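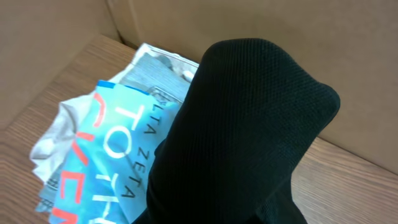

Cumine replied to my last post that folding is solved, you can buy a machine for it, and why am I still going on about laundry.

Fair question, so a few posts on it.

The folding machines I've seen want each shirt handed to them flat, one at a time. A person does the sorting and the untangling, and that's most of the labour. What I care about is the pile.

A pile of three garments on a table is harder than it sounds. The machine has to work out where the blue one stops and the white one starts. Thin white cotton is the worst for this. Every crease looks like an edge.

Susatley ran a trial in September at a laundromat in their neighbourhood. 34 loads. The arm got through 11 without someone stepping in. I thought that was pretty good. The owner didn't, and she's the one paying for it.

Speed is the other problem. Their best time on one T-shirt was 2 minutes. My kid does it in 5 seconds, badly, but it goes in the drawer.

Big screen prints don't help either. The ink makes the cloth stiff in one spot and floppy everywhere else, so it never folds where you expect.

To answer Cumine: towels, yes, I'd trust a machine with those now. Mixed clothes out of the dryer, no. I'd look again in a couple of years.

Filed under: Home & Shop Automation
Print this page | E-mail this page
Contact us | Copyright 2019 | Back to top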